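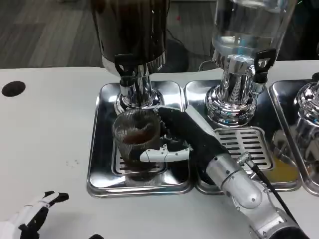 Hadiza Balogun

I have now sat through four sales visits about the outside of my house, and I am no nearer to buying anything.

The house is a rendered semi with weatherboard across the front bay. The boards are tired. Two have split along the bottom, one has cupped, and the paint on the weather side comes away if you lean a ladder on it. I asked for prices to replace the lot, and every firm wanted to talk about fibre cement or composite instead of timber.

Greston sent a man with a case of samples. His boards looked fine, I'll give him that. He said the colour was guaranteed "for life", and when I asked whose life he turned to a page in the brochure. The small print says fading is covered as long as the wall is washed down every year and you can prove it. I don't know anyone who keeps receipts for hosing a wall.

Terlow told me their board was 100 per cent waterproof. Perhaps it is. Water gets in at the cut ends, round the window and behind the trim, and he had very little to say about any of those. I asked what went behind the boards and he said "membrane" and moved on to colours.

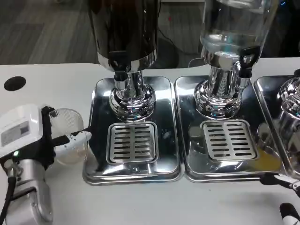

Colours are where I lose patience altogether. Espinoza do 62 of them, and a good third are brown. There is a Roasted something, a Dark something else, and a sample I was told was nearly black until I took it outside, where it was plainly plum. Put a dark glossy finish next to a chrome band, as on those drinks dispensers, and it looks very smart under a roof. My front wall faces south-west and gets the sun from noon onwards. Dark boards get hot and they move, and I wanted to know how big a gap to leave at the joints. The answer was that the fitters would know.

Vatik were the only ones to measure up properly. They also knocked on the old boards and said most of them were sound, which did them no favours as far as selling me new ones went. Their quote was still around 99 pounds a square metre before scaffolding, and the scaffolding was on a separate sheet.

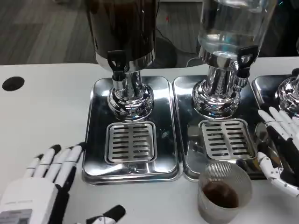
What I'm doing for now

Replacing the three bad boards in softwood, priming the cut ends before they go up, and painting the whole bay in March if it's dry enough. I've asked Vatik to put their joint gaps and the ventilation behind the boards in writing. If they do, I may look at it again when this paint gives up.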